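# The Day Our Robot Got Its Hose in a Twist

My job is teaching a robot arm to pick things up. I know, you can do that already. You could do it when you were a baby! But robots find it really hard, and last winter I found out just how hard it can be when one small part goes wrong.

Our robot's name is Geagea. She (we all say "she") is one big arm, bolted down so she can't tip over. All day long she reaches into a metal bin, picks something up and puts it somewhere else. We fill the bin with the kind of stuff you might have under your bed – a slipper, a fuzzy toy, a tool or two – so she has to deal with lots of different shapes.

## What happened?

It was a Sunday in December, and I was in the lab with my friend Tianyou Ye. Geagea had made 456 good picks in a row, which was our best run ever. We were getting pretty excited.

Then, on the next one, she picked up a toy, lifted it, and dropped it. Plop! She tried again. Plop! On the third try her fingers hardly closed at all.

Tianyou hit the big red stop button. Every robot like ours should have one. When you press it, the arm stops moving, and it stays stopped until a grown-up has checked that it's safe to start again.

## Why did her fingers go weak?

Think about your own hand. When you make a fist, muscles in your arm pull on your fingers. Geagea doesn't have muscles. Her fingers are pushed by squeezed air, and the air gets to them through thin tubes.

Now think about a garden hose. If you bend it too sharply, it gets a kink and the water slows to a dribble. Air tubes do the same thing! Geagea had been turning her wrist the same way again and again, and each turn pulled one tube a tiny bit tighter. In the end it folded over on itself. Hardly any air could get past the fold, so she couldn't squeeze.

The funny part is that Geagea had no idea. Her program told the fingers to close, and she figured they had. She went right on lifting her arm as if she was holding the toy. A robot only knows what its sensors tell it, and back then she had no sensor for air.

## Could it have been dangerous?

A fuzzy toy landing in a bin doesn't hurt anyone. But what if she had been carrying something heavy, like a hammer? And what if somebody's foot was under it? Yikes.

So we have rules, and they're for everybody, even Ilona Kun, who is my boss:

- Stay behind the yellow line when the arm is switched on.
- Never reach into the bin to "help" her.
- If something looks weird, press stop first and talk about it after.

I wanted to grab that tube and straighten it right away. I didn't! We shut off the power, let the air out of the tubes, and only then did I go near her wrist.

## How we fixed it

We put in a new tube and gave it more room to bend. Ilona added a little sensor that checks the air, so if it gets too low, Geagea stops by herself. We also changed her program so she untwists her wrist after each pick – a bit like you turning back the other way after spinning on a swing.

Try it at home: blow through a bendy straw, then pinch it in the middle and blow again. Feel the difference? Your straw has the same problem Geagea had.

She's been back at work ever since, and her new record is 627.

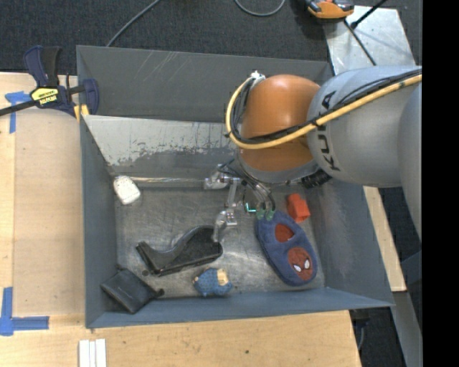 *Photo: Grenurport Robot Lab / Elīna Vaher*

Geagea's fingers are down among the toys and tools in her bin. Look for the thin tubes curving down from her orange wrist, and see if you can spot Spider-Man on the toe of the blue slipper.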